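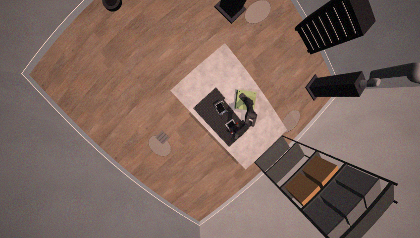 Figure 4. Simulated room from the overhead camera, with the arm over the work table and two small grey objects on the table top.

3.2 Gathering demonstrations in simulation

All demonstrations used to train the policy were gathered in the simulated room of Figure 4. The room is one of a set built for the Kondusik project, and its furniture is fixed: a dark table stands on a cream rug in the middle of a plank floor, with shelving, cabinets and round side tables further out. We kept the furniture in place during every session. Earlier trials with a bare room gave policies that did well in the bare room and poorly elsewhere, and we wanted the background to take up a realistic share of the pixels.

The overhead view is rendered with a strong wide-angle distortion, visible in the curved outline of the floor. We did not undistort the images before training. Straightening them crops the corners and stretches the outer parts of the room, and in our hands it made no measurable difference to the predicted gripper position near the table. The learner therefore receives the same distorted view as is shown here, scaled down and paired with the joint angles of the arm at each time step.

Demonstrations were given by four operators through a hand-held controller. Each operator worked in sessions of at most one hour and was told only the goal of the task, which was to bring the gripper to a named object, close on it and lift it clear of the table. No path was prescribed. As a result the approach directions differ a good deal between operators; one of them nearly always came in from the side, while the others tended to lower the gripper from above. We left this variation in the data.

The start state of an episode was drawn afresh each time. The two objects were placed at random on the part of the table that the arm can reach, with random rotation, and draws in which they overlapped were thrown away. The arm itself began in one of six rest poses. The target was chosen with equal chance between the two objects and stored as a label with the episode, so that the policy could be trained on the image and the label together.

After each session the recordings were replayed and checked. An episode was dropped if the object slipped from the gripper before the end of the lift, if the arm touched the table, or if the operator stopped moving for longer than the time limit. Checking was done by the second author and repeated on a sample by A. Naqvi – the two agreed on all but a handful of cases, which were dropped as well. The final set holds 882 episodes. It was split by operator, with one operator held out for testing, so that the reported scores also reflect how well the policy copes with a style of movement it has not been trained on.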